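7 de julio de 2018

Dormí fatal. Calor, y los vecinos con la tele hasta las tantas. Me levanto a las seis, café, media tostada. Hoy tocaba por fin cerrar lo de la mudanza a Isbridge y no he cerrado nada, claro.

Llamada con la inmobiliaria. Piden 385 de señal, más el mes entero por adelantado. En la cuenta quedan 1.839. Hago la resta tres veces en el dorso de un sobre y siempre sale lo mismo, qué le vamos a hacer. Ruaridh Hepburn me dice que espere, que en diciembre bajan los alquileres. En diciembre yo no quiero estar aquí. Le digo que me lo pienso. Mentira, ya está pensado.

Luego a la calle Danzer a ver el piso otra vez. Más pequeño de lo que recordaba. La cocina, bien; el baño sin ventana, mal. Me gusta la luz del pasillo por la tarde. El metro me lo dejé en casa, asi que medí la pared con pasos y ahora no sé si cabe la estantería de mamá.

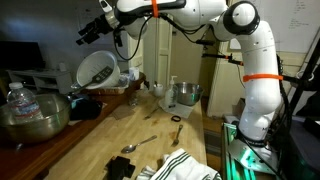 ## Noche

Cena: tomates, queso, lo que había. Llamó mamá, 35 minutos, casi todo sobre la rodilla de la tía. No le he contado lo del piso. Mañana, o pasado.

Pendiente:

- devolver los libros a la biblioteca (multa segura)
- cajas, preguntar en la ferretería Ferkow
- llamar a Wima por el contrato de la luz
- estantería: MEDIR

He empezado a vaciar el cajón de las cartas y me he quedado leyendo una hora sentada en el suelo. Así no se muda nadie. Dos bolsas para tirar, una para guardar, y otra que no sé. La que no sé es la mas grande.

Me duele la espalda. Apago ya.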